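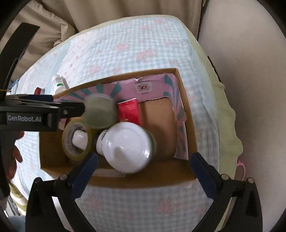

Macarena Fuentealba
Crafts reporter

Prircombe card makers get their swap back. The stamping and papercraft day returns to Maldonado Hall in March, after a year off. 30 tables, all booked bar two. Last time 327 people came thruogh the door, and organiser Domingo Herrera wants more.

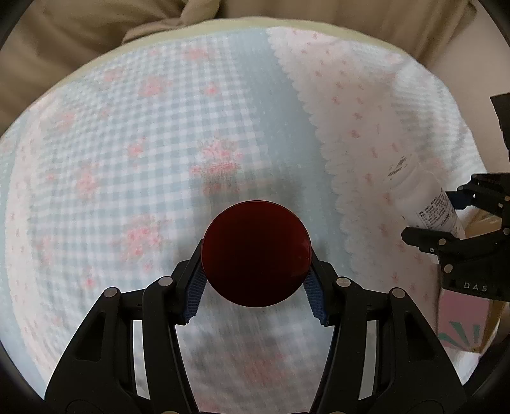

Local crafts
Wonari is bringing ink pads and die cuts, Colterov the card blanks. Swap table as before: bring five cards, take five home. Entry free, tea extra. Parking behind the hall, get there early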